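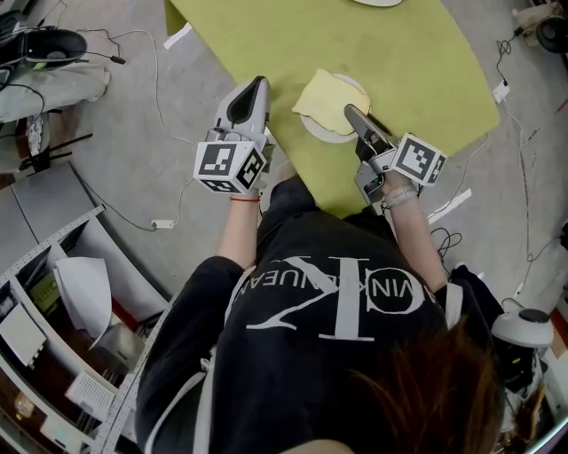

How to book your first small tour (without losing your mind or your deposit)

I've played bass in loud bands for most of my adult life, and every year someone at a gig asks me how we manage to get out of town. So I've finally written it down. This is for a band with a few local shows behind it, a van they can borrow and no booking agent.

Start with one anchor date

Pick one show you're fairly sure of and build outwards. Ours last time was a Saturday in Windport, where we already knew the promoter, Noeline McPhee (she has booked us three times and still spells our name wrong on the posters, bless her). Once that was in the diary I got a map out and looked for towns within two hours' drive in either direction. Judent was an easy one. Kershaw took weeks of nagging!

Try to have your anchor settled four months ahead. For a run in July I start writing to people in March, and even then the good small rooms have often gone.

Write a short email

Promoters get piles of these and they read them on their phones. Mine has the date in the subject line, then:

Who we are and what we sound like, in one sentence.
One link to one song. The best one, not the newest one.
How many people we'd expect to bring, and be truthful, they will find out.
A local band we'd like to share the bill with.

That last bit makes a huge difference. If nobody in town has heard of you, a local support act fills the room, and you can offer them a slot back at your place later on. Wait a week, send one polite nudge, then move on to the next venue.

Talk about money early

I used to be hopeless at this. Now I ask straight away whether it's a guarantee or a door split, and I get the answer in writing, even if it's only a text. Add up your fuel and food for the whole run before you agree to anything. We needed £300 to break even on our last three dates, and we got there mostly by selling shirts.

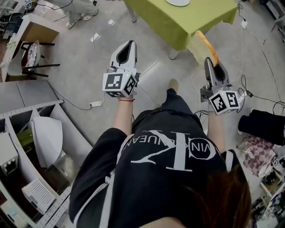 Black T-shirt, big white print.

On the subject of shirts: order fewer than you want to. We took 25 and sold 20, and I was very happy not to be sitting on another box of smalls. Bring a float of change and a card reader, and charge the card reader (ask me how I know).

Make a day sheet

One page per show, shared with the whole band. Address, parking, load-in time, soundcheck, set time, curfew, who's paying us, where we're sleeping. Put the promoter's phone number at the top in big letters. Ours for Cliren had the load-in down as 5pm when it should have been 3, and we spent the evening apologising to a very patient sound engineer, so get two people to check it.

Leave gaps

Don't book a Monday if you can help it. Crowds are thin and you'll want the sleep. I also leave an hour spare on every drive, because drummers need chips.

When you get home, send a thank-you message to every promoter and every band you played with. I do mine the next morning with a cup of tea, and I ask about next year's dates while I'm at it.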